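Ngozi Ezeani
@ngozi_fixes

OK, a few people asked why I went quiet on the toothpaste posts. Short version: we had a fault, it was a dumb one, and it took me most of a week to find. Long version below, get a snack.

Ngozi Ezeani
@ngozi_fixes

Quick catch-up if you're new. I do the grip side of things on the bathroom chores at Rirnwood. One job is: pick up the toothpaste, bring it over the mug corner, hold it steady. Sounds like nothing! It is my whole life right now.

Ngozi Ezeani
@ngozi_fixes

So on a Tuesday run the left gripper has the tube, all good, and then it just... keeps closing. Slowly. The cap was off. You can guess where the toothpaste went. (Down the front of the cabinet. So much of it. Minty for days.)

Ngozi Ezeani
@ngozi_fixes

The part that bugged me was the log. It said grip force was 20 newtons, flat as a pancake, the whole time it was squeezing. A force reading that never wiggles is a dead reading. I've told interns this. I did not notice it for three days.

Ngozi Ezeani
@ngozi_fixes

First guess was the software, because we'd just updated the Vurkon controller. Rolled it back. Same squeeze. Rolled it forward again, same squeeze. Sorry to the Vurkon folks for what I said in the group chat.

Ngozi Ezeani
@ngozi_fixes

Second guess was the gripper pads. Swapped them. Felt very productive. Changed nothing.

Ngozi Ezeani
@ngozi_fixes

Then Svend Grímsdóttir came by, wiggled the force sensor plug at the wrist, and the number on my screen jumped. One plug, not clicked all the way in. Whenever the elbow bent past 60 degrees it lost contact, and the code kept reusing the last good value. Forever. With total confidence.

Ngozi Ezeani
@ngozi_fixes

That second bit is the real safety problem, and it's on me. A loose plug is going to happen. But a stale number should stop the arm, and mine let it carry on like everything was fine. Toothpaste is cheap. I don't want to find that bug with somebody's fingers near it.

Ngozi Ezeani
@ngozi_fixes

What changed: if the force reading is older than 44 milliseconds, the gripper stops closing and holds position. If it stays stale, the whole arm stops and it yells at me. Svend also added a locking clip to the plug. I've been yanking on it every morning like a door handle.

Ngozi Ezeani
@ngozi_fixes

Back at the sink with the tube over the mug corner, toothbrush standing by:
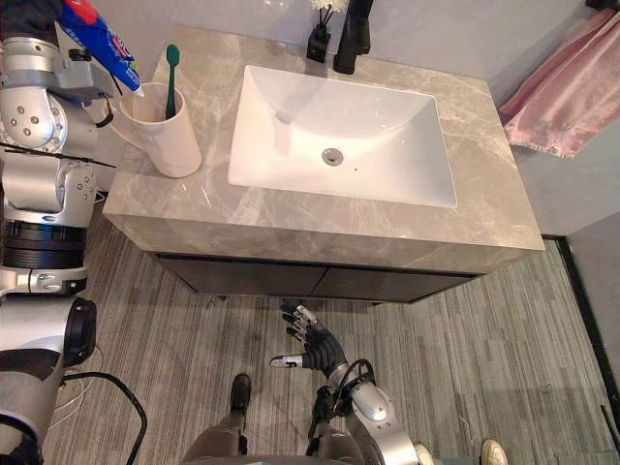 BATHROOM CHORES / FAULTS AND FIXES

Ngozi Ezeani
@ngozi_fixes

I also pulled the plug on purpose during a bunch of bench tests, elbow straight and elbow bent, and it stopped every time. Next up is a longer soak, 1000 closes on the bench with a dummy tube, before I call this one closed.

Ngozi Ezeani
@ngozi_fixes

Someone asked if the other hand has the same issue. Different wiring, but the same lazy "reuse the last value" code, so yes, it got the same fix. Go check yours if you're running anything like it! Search for wherever you handle a missed reading and see what it does.

Ngozi Ezeani
@ngozi_fixes

And if anybody has a trick for getting dried toothpaste out of a cabinet door seam, my replies are open. I've tried warm water and an old toothbrush so far.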